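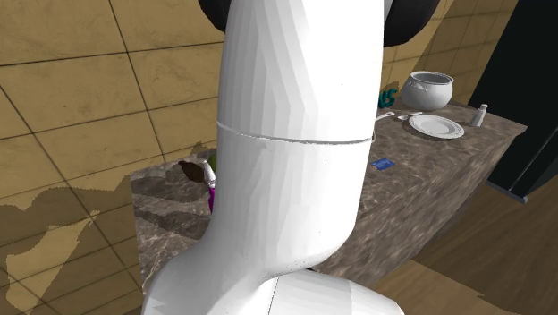 제목: Re: [번역모임] 지명 표기, 이제는 정합시다

2020년 8월 17일, 라이언 인스킵(Ryan Inskip) 님이 쓰신 글:

> 안녕하세요. 원작자가 번역 메일링 리스트에 끼어드는 게 예의인지 모르겠지만, 제 한국어가 이 정도는 되니까 조금만 쓰겠습니다.
>
> 용어표 4판을 잘 읽었습니다. Kellcombe이 '켈콤', '켈쿰', '켈컴' 세 가지로 나옵니다. 세 마을인 줄 알았습니다. 제 소설에는 한 마을입니다.
>
> 동네 사람들은 끝의 be를 읽지 않고 '켈컴'에 가깝게 말합니다. 그런데 2부에 나오는 우체국장은 외지 사람이라서 일부러 '켈콤'이라고 또박또박 읽고, 그것 때문에 미움을 받습니다. 이 차이가 한국어에 남으면 좋겠습니다.
>
> Grakasgate는 문(gate)이 아니라 길입니다. 옛날 북쪽 말에서 온 것으로 설정했습니다. '그라카스 문'이라고 번역하신 분이 계신데, 그 마을에는 문이 없습니다.
>
> Xavier는 여러분이 정해 주세요. 저도 모릅니다. 제 어머니와 제가 다르게 읽습니다.
>
> 라이언 드림

인용이 길어서 죄송합니다. 줄이려고 했는데 줄일 데가 없더군요. '그라카스 문'은 제가 한 짓입니다. 자수합니다. 변명하자면 3장에서 주인공이 그라카스게이트를 "지나서" 시장으로 간다기에 당연히 성문이 있는 줄 알았고, 내친김에 역주까지 달았습니다. 중세 성문의 구조에 대한 꽤 성의 있는 역주였습니다. 오늘 아침에 지웠습니다.

하나씩 의견을 적어 봅니다.

**Kellcombe**

저는 '켈컴'에 한 표입니다. 외래어 표기법을 들고 오실 분이 계실 텐데, 들고 오셔도 됩니다. 다만 지난번처럼 규정집 스캔본을 통째로 첨부하지는 말아 주세요. 제 메일함이 그걸 받고 이틀을 앓았습니다.

문제는 우체국장입니다. 본문에서 '켈컴'으로 가다가 우체국장 대사에서만 '켈콤'이라고 쓰면, 독자는 십중팔구 오타라고 생각합니다. 편집부에 메일이 오겠지요. 편집부는 그걸 저한테 넘길 테고요. 제 생각에는 우체국장이 처음 등장하는 장면에서 누가 한 번 비웃어 줘야 합니다. 마침 원문에 빵집 주인이 눈을 굴리는 대목이 있으니 거기에 한마디만 얹으면 어떨까요.

> "켈콤에 오신 걸 환영합니다." 우체국장이 말했다.
> "켈컴이요." 빵집 주인이 말했다. "여긴 켈컴이에요."

원문에 없는 대사를 넣는 셈이니 라이언 님의 허락이 필요합니다. 이 메일도 읽고 계실 테니 여기서 여쭙습니다. 안 된다고 하시면 '켈-콤'처럼 붙임표로 끊는 방법이 남는데, 저는 우체국장이 딸꾹질하는 것처럼 보여서 내키지 않습니다.

**Dreltby**

이건 라이언 님이 아무 말씀도 안 하셨네요. 다들 '드렐트비'로 쓰고 계시고 저도 불만이 없습니다. 1부 담당자께서 한 군데 '드렐트바이'로 쓰셨는데, 그 문장만 고치시면 됩니다. 축제 장면 둘째 문단입니다. 이 리스트에서 이견 없이 끝나는 지명이 나올 줄은 몰랐으니 기념으로 굵은 글씨로 남겨 둡니다. **드렐트비.**

**Grakasgate**

'그라카스게이트'로 음역하면 누가 봐도 문입니다. 독자들도 저처럼 성문을 상상하겠지요. '그라카스 길'이라고 풀면 뜻은 맞지만, 5장에서 이 이름을 두고 아이들이 문이 어디 있느냐고 묻는 농담이 죽습니다. 네, 원작자가 친절하게 아이들 입을 빌려 설명을 해 놓았는데 저는 그걸 5장에 가서야 읽었습니다. 역주는 3장에 달았고요. 전체를 읽고 번역을 시작하라는 말은 제가 신입분들께 늘 드리는 말씀입니다.

절충안으로 음역을 그대로 두고, 아이들 장면에서 할머니 대답을 조금만 풀어 쓰는 걸 제안합니다. "게이트는 문이 아니라 길이란다, 옛날 말로는." 정도면 충분하지 않을까요. 각주는 안 달겠습니다. 당분간 저는 각주를 끊었습니다.

**Xavier**

자비에르, 사비에르, 제이비어, 하비에르, 그자비에. 후보가 이렇습니다. 2년 전에 다른 책으로 같은 논쟁을 했을 때 오간 메일이 68통이었고, 그때 결론은 "인물의 국적에 따른다"였습니다. 이번 자비에르인지 제이비어인지 하는 양반은 국적이 안 나옵니다. 배에서 내렸다고만 되어 있습니다. 게다가 사람도 아니고 염소라는 설이 유력합니다. 저는 아직 거기까지 못 읽었으니 7장 담당자께서 확인해 주시면 좋겠습니다. 염소가 맞다면 주인이 부르는 대로 가면 되고, 주인은 잉글랜드 사람이니 '제이비어'가 되겠네요. 염소 이름으로는 좀 과하게 세련됐지만 제가 지은 이름이 아닙니다.

**용어표 관리**

세 가지 켈컴이 생긴 까닭은 간단합니다. 용어표 파일이 세 개입니다. '용어표_최종', '용어표_최종_수정', 그리고 '용어표_진짜'가 돌아다니고 있고, 4판은 그 셋을 합친 것입니다. 합치기만 하고 고르지는 않았습니다. 항목이 1000개 이상인데 그중 상당수가 서로 다투고 있어요. '교구 목사'와 '교구 신부'가 같은 문장에 나란히 있는 것도 보았습니다. 종교개혁이 한 줄에서 끝났더군요.

그래서 부탁드립니다.

- 앞으로는 '용어표_진짜'만 씁니다. 이름이 민망하지만 링크가 이미 여기저기 걸려 있어서 바꾸면 더 꼬입니다.
- 새 항목을 넣을 때는 나온 장을 옆에 적어 주세요. "앞부분 어딘가"는 장이 아닙니다.
- 남의 항목을 고치고 싶으면 지우지 말고 비고란에 쓰세요. 비고란에서 싸우시는 건 말리지 않습니다.

일정 이야기도 해야겠네요. 편집부에 초고를 넘기는 때가 11월입니다. 원서가 300쪽이고 담당 분량은 이미 나눠 드렸으니, 각자 얼마나 남았는지는 본인 양심이 제일 잘 아실 겁니다. 제 양심은 3장 뒷부분에서 며칠째 비를 맞고 있습니다. 장터에 비가 오는 대목인데 비를 가리키는 단어가 문장마다 바뀌고, 우리말로는 보슬비와 이슬비와 가랑비를 다 쓰고도 두 문장이 남았습니다. 남는 비 있으신 분은 나눠 주세요. 여우비는 안 됩니다, 해가 없어요.

지명에 이견이 있으시면 이 메일에 답장으로 달아 주시고, 제목은 바꾸지 말아 주세요. 지난번에 제목이 '점심'으로 바뀐 뒤에 인명 표기가 전부 그 밑에서 결정되는 바람에, 지금도 주인공 이름의 근거를 찾으려면 '점심'을 검색해야 합니다.

라이언 님, 빵집 주인 대사 괜찮으신지 답 주세요. 그리고 어머님은 어떻게 읽으시는지도 궁금합니다.

3장 담당 드림

추신. 지운 성문 역주가 아까우니 혹시 성문 나오는 책 번역하시는 분은 연락 주세요. 길이는 조절됩니다.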